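Part Two: Setting Up a Weekday Prayer Vigil in Your Church

If you have come straight to this part without reading the first, you are very welcome, but do please make sure you have the agreement of your minister or priest and a key to the building before you go any further. Everything below assumes that the door will open when you get to it. We wrote these pages after our own first year of keeping vigil at Bruditbridge, and most of the notes come from things that went a little sideways on us.

Before you begin

You will need:

A side chapel or a quiet corner, with seats that can be moved
One large candle in a steady holder, and a tray of sand for the small ones
Matches or a long lighter
A book for names and prayers, with a pen tied to it
A sheet of readings in large print
A small bell, if you have one
A bowl of water or a fire blanket within reach

Note: Large print means large. Our first sheets looked perfectly generous on the kitchen table and could hardly be read by candlelight. Print one and take it into the church at dusk, then decide.

Choosing your hour

1. Pick one evening and keep to it. Ours is Wednesday at half past six, which catches people on their way home and leaves the rest of the evening free for families.

2. Ask your regular congregation what else happens that night. We clashed with bell practice for the whole of January, and while the ringers were terribly nice, silence was hard to come by!

3. Put the hour in the notice sheet, on the porch door and anywhere in the village where people stop to read. The post office window brought us more newcomers than the website ever has.

Laying out the space

4. Set the seats in a loose horseshoe with the open end facing the large candle. Leave a gap wide enough for a wheelchair or a pushchair, and leave it at the front, please, so that nobody has to feel they have been parked at the back.

5. Put the sand tray on a low table to one side of the large candle. People will want to reach it without stretching over a flame.

6. Place the prayer book near the entrance, away from the candles. Some people will only come as far as the book, write a name and go home again. They have prayed as surely as anyone in the horseshoe, so do let them go without chasing after them with a leaflet (I have been guilty of this).

7. Turn off the overhead lights but leave the aisle lights on.

Caution: Never leave lit candles in an empty church, even while you pop to the vestry. If you are on your own and need to step out, put them out first and light them again when you come back. Keep scarves, paper sheets and altar hangings well clear of the tray.

Leading the time itself

8. Arrive early, and sit down yourself for a little while before anyone comes. It is astonishing how much of the day you are still carrying through the door.

9. At the half hour, light the large candle and welcome everyone in one or two sentences. You might say what the vigil is for. Ours began as prayer for people living through war and has stayed so, though the sick of the parish and those far from home have found their way in too, and we have been glad of them.

10. Read a psalm, slowly. Psalm 46 and Psalm 130 both serve well. If your voice shakes, let it shake and carry on.

11. Keep silence. Start with five minutes and lengthen it over the weeks as people grow used to it. The first two minutes will feel like an hour, and after that it grows easier.

12. Invite people to come forward and light a small candle. Go first, so that they can see how it is done, and then sit down again so that they don't feel watched.

13. Read aloud the names from the book. Where someone has written only an initial, or a word such as "my brother", read it just as it stands.

14. Say the Lord's Prayer together and ring the bell once to close.

Note: Try not to give a talk. Kári Bech, who led our evenings all through the autumn, used to bring a reflection and a good deal of history with him, and it was he who noticed that people lingered longer on the nights he left his notes at home. The notes have since become a series for the parish magazine, where they are much enjoyed.

Praying for places in the news

15. Name places and people simply, and don't try to explain the conflict. There may be someone present whose family is there, and they know far more than the newspaper does.

16. Pray for those who have been forced to leave home, those who have stayed, and those who are doing the fighting. This last is hard for some of us. It may be kept in silence if it cannot yet be said.

17. If a guest would like to pray in their own language, make room for it. There is no need for a translation unless they offer one.

Caution: Check any story before you read it out in church. Something passed on by a friend of a friend may be mistaken, and a mistake made from the lectern is awfully difficult to take back.

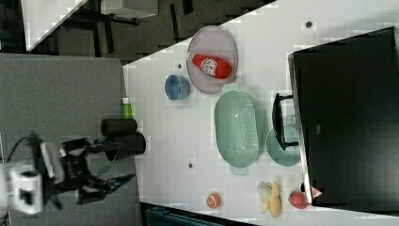
Lorna Agbayani
Vigil and Welcome Team, Bruditbridge

Closing up

18. Let people leave in their own time. Stand near the door but not in it. A quiet goodnight is plenty, and anyone who wants to talk will slow down as they reach you.

19. Put out every candle and press the stubs down into the sand. Leave the tray on the stone floor overnight and clear it the next morning.

20. Close the prayer book and put it in the vestry. Names are given in trust, and ours is locked away with the registers between vigils.

21. Walk once round the building, check the side door, and lock up.

If something goes wrong

No one comes. Keep the vigil all the same. Light the candle, read the psalm and say the names. I have done this on a filthy wet night with only the heating pipes for company, and I was glad to have stayed.

Someone is very distressed. Sit beside them if they would like that, and let another person carry on leading. Have the telephone numbers of your minister and your local listening service written inside the cover of the prayer book, where any leader can find them.

Someone wishes to argue. Offer to talk after the bell, and mean it. Put the kettle on if you have one.

The silence is broken. Babies, telephones and coughs are all part of it. Wait a moment and go on from where you were.

Part Three deals with longer vigils, including the night watch on Maundy Thursday, and has a rota you can copy out for your own church.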